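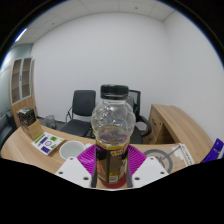 A capped bottle between the ribbed fingers of a hand-held gripper. Grip loss on bottles like this is what the Bretora team spent a spring chasing.

The Slow Slip

The first bottle fell on a Monday in March. Then nothing for days. Then three before lunch.

Bretora trains picking arms for small warehouses, and much of the early work gets done by hand: a person holds the gripper, squeezes, lifts, puts down, does it again. Four thousand grasps went into the first set. The arm that learned from them looked great in the demo. Drinks, jars, tubes of glue, all fine.

At Rotby, the first customer site, it started dropping things. Not right away, which was the maddening part. The arm would close, lift, swing toward the tote — and somewhere on the way the bottle crept down through the fingers until it was gone. One burst over a floor sensor and the safety stop kicked in. Line down 40 minutes. No one hurt, but a picker had been standing in that aisle a moment before.

Everybody blamed the software. Two weeks of logs. The software thought it was holding a bottle, because the fingers said so.

It was the strips. The facing on the inside of each finger picks up a film from printed labels, a bit of ink, a bit of glue, and after enough picks the surface goes slick. Soft fingers bend around whatever they hold, so a weak grip and a good one read almost the same at the motor. The hand-held units never showed it. A person feels the slip and squeezes harder without thinking, and that extra squeeze went straight into the training data as if it were normal.

Deligiannis, the shop that molds the fingers, had a wipe-down note in its manual. Page 13. Nobody at Bretora had got that far.

The fix is dull. Wipe the strips every shift, swap them on a schedule, add a short tug test after each lift. If the bottle moves, put it back down. A slip sensor from Tukileo is on trial but it trips on wet labels, so for now its only logging.

Rotby has the arm running agian, at half speed, with the aisle taped off. Full speed has to wait until the new strips have done a month without a drop. The count went back to zero last Thursday — a shampoo bottle, just after six in the morning.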